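Progress report to the Flullton Fund, second reporting period
Project: Teaching two-armed robots to handle soft goods
Site: Fekerstead workshop

Hello again, and thanks for the kind notes on the first report. You asked for a bit less about the wiring and a bit more about what a working day looks like, so I've gone easy on the wiring (mostly) and tried to tell you how the showing is going, where the money went and what I'd like to do with the last stretch of the grant.

Where we are

The short version is that we have 1,149 recorded demonstrations in the store, up from 300 when I last wrote. Of those, 713 have been watched all the way through and passed as good enough to train on. Another 143 were thrown out. The rest are sitting in the queue waiting for a pair of eyes, and I'll come back to that queue further down because it's the thing I'm least happy with.

The plan we gave you had three groups of tasks: towels and other flat cloth, clothing with sleeves, and bags. Flat cloth is finished. Clothing is finished apart from the zip-up jackets, which I've pushed to the end. Bags started in July and are taking up nearly all of our time now.

How the showing works these days

When you visited we were still doing everything by hand guiding, with one of us holding the wrists and walking the arms through the motion. It's a lovely way to teach a single arm. With two arms and a floppy object it was miserable! You need both your hands on the robot, you're leaning over the table, and your own sleeves end up in the camera view. A lot of the early demonstrations had to go for exactly that.

So we moved over to remote control. The operator sits at a small desk with a pair of lightweight leader arms, and whatever those do, the working arms copy. The operator watches the head camera view on a screen, and I've been strict about that part. No peeking over the top of the monitor at the real table. If a person can't do the job with what the camera sees, I don't think it's fair to expect the trained policy to manage it either. There was grumbling for the first week or so, and then people got quick.

We still hand guide in one case, which is setting the start pose at the beginning of a session. It takes a minute and it feels more natural than typing in joint angles.

The bags

I underestimated bags. I wrote in the proposal that they'd be "similar in difficulty to shirts" and I'd like to take that back. A shirt on a table is more or less flat and you can see most of it. A canvas bag slumps into a heap, hides its own opening, and has straps that fall across whatever you were trying to get at. Each one lands differently when you drop it.

The task we settled on goes like this. The bag gets dropped on the table in whatever shape it likes. The operator finds the rim, takes hold with one gripper, finds a second place on the rim with the other, and spreads the mouth so that something could be put inside. Then the bag is released and dropped again. We count the demonstration as good if the mouth stays open for a slow count of three and neither arm has let go by accident.

Things that have come up, in no special order:

Straps. Operators kept grabbing the strap along with the rim, and the bag would twist as the second arm pulled. For a while I marked those as failures. Now I keep them if the operator notices and fixes it, because I'd like the robot to see what fixing it looks like. I've added a tag for this in the notes so we can train with and without them and compare.

Metal fittings. Rings and buckles are hard and slippery, and the fingers skate off them. We've told everyone to aim for plain cloth beside a fitting and leave the fitting alone.

Pulling too hard. The leader arms don't push back on your hands, so you can't feel when the canvas goes tight. We lost a stitched handle that way (my doing, sadly). I've since put a soft limit on how far apart the two wrists can travel once both grippers are closed. The operators say they don't notice it, which I take as praise.

Speed. Everyone starts too slow, then gets too fast once they're confident. The fast ones look great on the screen and they train badly, with the policy copying the rush and missing the pinch. I've asked for a short pause just before each grip closes, and the newer recordings are much steadier for it.

What the training runs are telling us

We've done two training runs on bags so far, both small. The first used only the clean demonstrations and it was good at the first grip and hopeless at the second. It would take hold of the rim, lift, and then hover with the other arm as if waiting for instructions. Going back through the recordings I could see why, or at least I think I could. Our operators all moved the second arm in while the first was still lifting, so the robot had hardly ever seen a bag that was already lifted with the other gripper far away.

For the second run we recorded a batch where the operator starts with one gripper already holding the bag, in all sorts of awkward spots. That helped a lot with the hovering. It's still clumsy with very slumped bags, and it has a habit of pinching two layers at once and closing the mouth it meant to open. I don't have a percentage I'd want to put in front of you yet. The test set needs to be bigger before a number means anything, and I'd sooner give you a solid one in the next report.

Money and equipment

Spending is close to plan. We came in under on the arms' upkeep and over on bags, which I did not see coming when I wrote the budget! Canvas softens as it gets handled, and a bag that has been opened over and over gets easier in a way that a new one isn't. We now retire them earlier and rotate fresh ones in. The second-hand shop in Pennington has been very patient with us buying everything on the rack.

The spare set of gripper fingers you approved arrived and they've been fitted once already, after a linkage started to stick. Swapping took most of an afternoon. The next swap should be faster as I've now written down the order the screws go in.

I'd like your okay to move a small amount from travel to reviewing time. We planned two trips to the Flidville lab and one turned out to be enough, since they can now pull our recordings over the network and look at them from their end.

The review queue

Okay, the sore spot. We record faster than we check. Each demonstration has to be watched by someone who wasn't driving, and given a pass, a tag or a bin. It's dull work and it always slips to the end of the day, when people are tired and start passing things they shouldn't. I re-watched a handful that had been passed after 5 p.m. and disagreed with more of them than I liked.

Two changes are in already. Reviewing now happens first thing, before the arms are switched on. And the playback tool shows the operator's leader arms next to the head camera view, so a slip is easier to spot. If you agree to the travel money moving across, I'll use it to pay for extra mornings until the queue is cleared, and I'll stop recording new material for that stretch if I have to.

Next period

Clear the queue. Finish bags, including a batch with the strap deliberately lying across the mouth. Run the bigger test. Then the zip-up jackets, which I'm dreading a little, and a first try at putting a folded towel inside an opened bag, with one arm holding and the other loading. That last one isn't in the original plan, but the operators have been asking to try it and I think it would make a nice bridge between the finished cloth work and the bags. Tell me if you'd rather I stuck to the list.

I'm also writing up our operator notes as a short handout so that the Flidville people can record in the same style as us. You'll get a copy when it's readable. At the moment it's half in my handwriting and half in an email thread, and the section on straps contradicts itself.

Please send questions any time, and do come by again if you're near Fekerstead. You can have a turn at the leader arms this time. 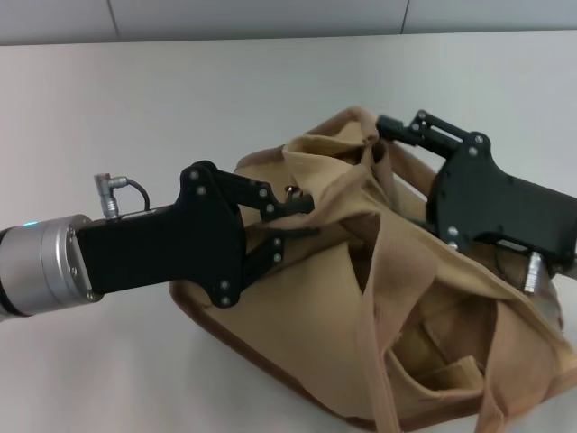
Bag task, head camera view: both grippers on the canvas and the mouth pulled open, with the strap hanging across it.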